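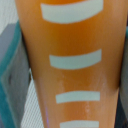
Wrist view of an orange container with white marks, from the Hemura grasping set.

The Hemura grasping set now holds 1,199 recorded episodes, of which 1,053 have passed review. The target for the first training run is 4,000.

Morenike Nwachukwu runs the recording station. An operator guides the arm by hand through one pick and one place, and the wrist camera and joint positions are logged together. Close to contact the object covers most of the wrist view and detail goes soft. Those stretches stay in, as the policy will get the same input when it runs alone.

Episodes are rejected for 3 faults: dropped camera data, a missing gripper signal, or a task label that does not match the object. Label errors are the most common. Tobiloba Ogunleye has moved the label prompt to the start of each episode, before the arm is released.

Tapered objects are still short in the set compared with boxes and flat items. Operators with free station time should pick from the tapered list first. Review notes go into Pomby by noon on Tuesday.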